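Als meine Tante Elaine Mendonça mir die Pension in Halar vererbte, vererbte sie mir auch die Gästebücher, 14 Stück, und einen Streit mit den Vieiras von nebenan. Den Streit verstand ich zuerst.

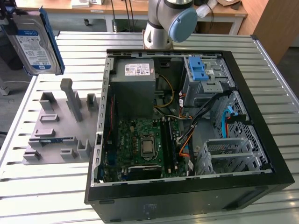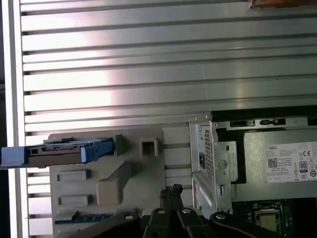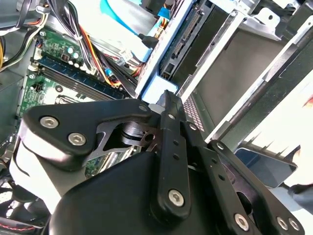
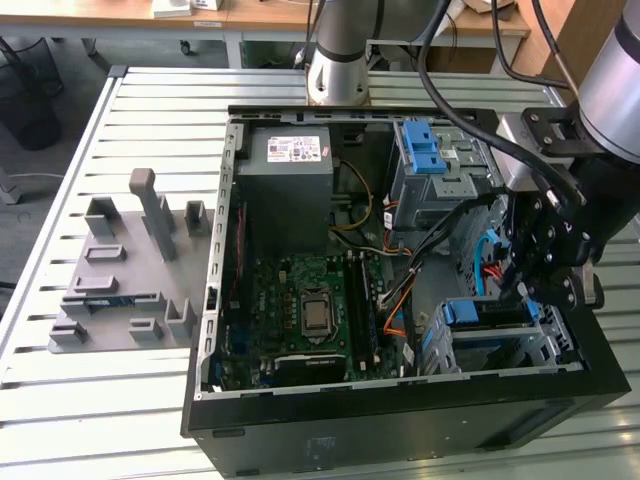
Es ging um einen Feigenbaum. Der stand bei uns, warf die Feigen aber drüben ab, und der alte Vieira kochte daraus Marmelade und verkaufte sie unseren Gästen! Vierhundert Gläser in einem Sommer, behauptete Elaine im siebten Buch, zwischen einem Ehepaar aus Oltley und jemandem, dem die Matratze zu weich war.

Ich bin dann im Dezember rübergegangen, abends, mit einer Flasche Wein und ziemlich viel Mut. Vieira machte auf, sah die Flasche an, dann mich. »Du hast ihre Nase«, sagte er. Auf dem Küchentisch standen noch zwei Gläser Marmelade – auf beiden stand in seiner krakeligen Schrift »für Elaine«.

Wir haben eins davon aufgemacht. Viel zu süß, ehrlich gesagt.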